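Sovlow 3 Litre Electric Rice and Vegetable Steamer
Sold by Zambridge Kitchen Supply

Price: $164, GST included
Availability: in stock
Colour: white with grey lid handle

Description

The Sovlow is a bench steamer for the family that eats rice on most evenings and does not want to stand beside the stove. It has one water base, one deep basket and one shallow tray, and the tray can sit on top of the basket so fish and greens are cooked together with the rice. The lid is glass, so you can look at the food without letting the steam go out.

We started selling this model in June, after my partner Kittipong Suksawat had used one in his own kitchen through the whole summer. He cooks sticky rice in the Isaan way, with soaking overnight, and he was not easy to convince. Before this we sold the older Srisuk steamer, and many customers still ask for it. The Sovlow has the same basket diameter, so your Srisuk bamboo liner will fit. The lids do not exchange between the two, please take care with this when you order spare parts.

What we like

The water tank can be filled from outside while the steamer is working. With the Srisuk you had to lift everything off, and the steam came to your hand.

The timer is a simple dial with a bell. There is no screen and no app. When the water is finished the heater switches off by itself and an orange lamp comes on.

What we like less

The cord is short. In an older kitchen with the power point far from the bench you will need to think where to put it. Also the drip tray is made of thin plastic and it makes a small rattling noise at full steam. The noise is harmless, but in a quiet flat you will hear it.

Specifications

Power: 700 W
Basket capacity: 3 litres
Height with basket, tray and lid: 319 mm
Plug: Australian and New Zealand three-pin
Timer: dial with bell
Shut-off: automatic, when the tank is empty
In the box: water base, drip tray, deep basket, shallow tray, lid, rice bowl, measuring cup, instruction booklet

Before first use

Wash the basket, tray, rice bowl and lid with warm soapy water. Fill the tank to the line and run the steamer empty for one full tank. A new plastic smell is normal the first time and it goes away – open the window and let it finish.

Do not put the water base in the sink. Wipe it only.

Sticky rice in this steamer

Soak the rice overnight and drain it well. Spread a damp muslin cloth in the deep basket, put in the rice and fold the corners over the top. Turn the rice over once, when it starts to look clear and shiny, and steam until there is no hard centre in the grain. For jasmine rice you should use the rice bowl with water inside, as the booklet shows.

We do not include muslin in the box. Any plain unbleached cotton from a fabric shop will do. Wash it without fabric softener, or the rice will taste of perfume.
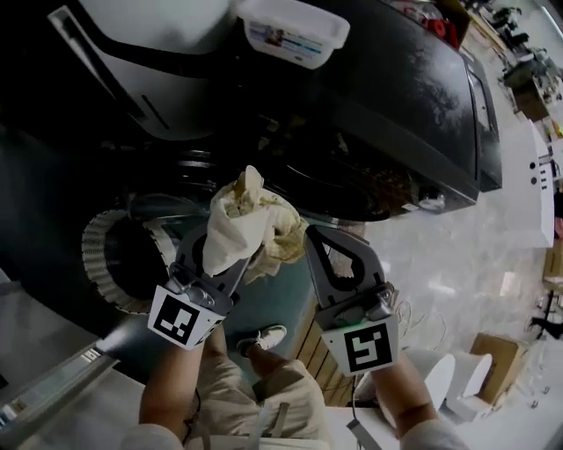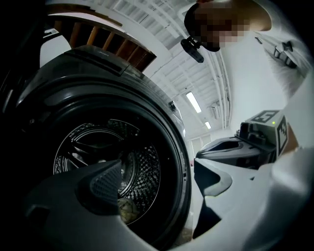 Hard water and descaling

If your kettle gets white scale, the steamer will get it also. Once in a while fill the tank with equal parts water and white vinegar, leave it standing for an hour with the power off, then rinse two times. Customers on tank water can do it much less often.

Spare parts

Lids, baskets and drip trays are kept in our store. The brass descaling brush from Fludico fits into the corner of the heater plate, and we sell it separately.

Delivery and returns

Orders are packed in the original carton with a second box outside. If the glass lid arrives broken, send us a photo and keep the pieces until we reply. Unused steamers may come back in the carton for a refund, but you pay the postage.

For questions about voltage, parts or cooking, write to Surachet Meesuk through the contact form. I answer in English or Thai.

Page updated 2025-08-07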